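**Ticket 854: White plastic chair, model Sikevow 71, rocks on level floor**

Opened: 2019-03-28
Reported by: Mwajuma Kimaro, Valtbridge front office
Assigned to: Ákos Kocsis
Priority: low
Status: open, waiting on parts

**Report**

Chair from the waiting area rocks when someone sits down. One leg feels loose in its socket. Floor is tile. Other chairs from the same Trivura order do not rock in the same spot. Chair tagged and taken out of use.

**Checks**

1. Moved the chair to three places on the tile. Rocks the same way in all of them. Floor ruled out.
2. Leg caps present on all four legs. Swapped caps front to back, no change.
3. Measured leg length from seat frame to cap. Three legs match. The fourth is 7 mm longer, so it is not fully seated.
4. Pushed the long leg in by hand. It went in 2 mm and came back out when released.
5. Looked into the socket with a flashlight. Burr on the inside wall, near the opening. No cracks in the seat frame or ribs.

**Comment, Rachid Kabbaj**

Had the same thing on a chair from the earlier batch. The burr holds the leg off the bottom of the socket. Do not use a mallet on the leg end. That is how we split the frame on the last one. Take the leg out, trim the burr with a utility knife, wipe out the shavings, then press the leg in with a quarter turn each way.

**Comment, Ákos Kocsis**

Leg removed and burr trimmed. Leg now goes in to the same depth as the others. Left it under load for 30 minutes, then measured again: 1 mm long. Better, still not right. The locking tab on the leg is worn on one side and does not click.

Work is done on the table with the black cloth, chair upside down. The bare tabletop marks the white plastic, so please leave the cloth on.
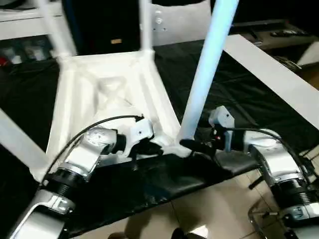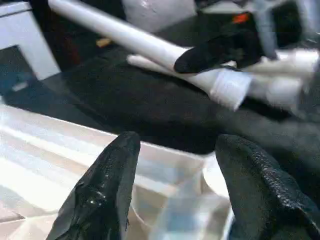

**Parts**

Replacement leg requested from Akande, quantity 1, with locking tab. If they only sell legs in sets of four, order the set and put the other three in the spares bin. Ekene Adeleke has the account login.

Do not glue the old leg. The glue fills the socket and the new one will not fit.

**To do when the leg arrives**

- [ ] Compare the new tab with a good leg before fitting
- [ ] Fit, check for the click, measure all four
- [ ] Sit test on tile, weight forward and then back
- [ ] Remove tag, return chair to waiting area
- [ ] Check the remaining chairs from the order for the same burr

**Comment, Assunta Tedesco**

Two more chairs in the waiting area have a leg that turns by hand. Neither one rocks yet. I have put tape on the backs. Same ticket or new ones?

**Comment, Ákos Kocsis**

Same ticket. I will pull those two and measure them before the order goes in, in case we need more than one leg.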